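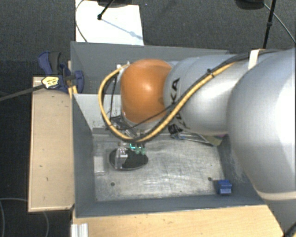 Notes for the Setinbridge talk, 2023-08-29

Slide 1. Say hello, thank Bence Kocsis for the invite. Start with the question straight away: can a machine clear out a bin of mixed stuff yet? Show of hands. Then tell them my answer is "some of it, and I love watching it try!"

Slide 2. Why bins are fun. You and I reach in without looking, feel a corner, pull. An arm has to pick a spot first. Flat dark thing lying on the metal floor? Where do you even grab it? The rim is thin, and a scratched, smudged floor doesn't make it easier. Small block tucked in where the floor meets the wall: fingers need room on both sides and the wall takes one of them away. Pause here, let them look at it.

Slide 3. Our numbers from March, the Wolde trials. 178 tries, 164 picks that made it to the other bin. Don't rush past this, I think it's great. Then be fair: Máté reset things by hand between runs, and he is very patient.

Slide 4. Soft and crumpled things. Cloth, wrappers, bags. They change shape the second you touch them (do the napkin demo, napkin is in my left pocket). This is where laundry gets hard, and why I still fold my own shirts.

Slide 5. Shop floor versus kitchen. On a shop floor you can clamp the bin down and run the same job all day. Kitchens move! Somebody leaves a spoon in the sink, the cat sits on the counter. Ask if anyone here works on a line, there were two last time in Flurkosberg and they had the best stories.

Slide 6. What I'd hand over today: sorting parts, loading trays, anything dull and rigid. What I'd keep: dishes, socks, the junk drawer. Skip the Zostisier clip if we're past nearly half an hour.

Questions. If cost comes up, pass it to Máté Dobos, second row.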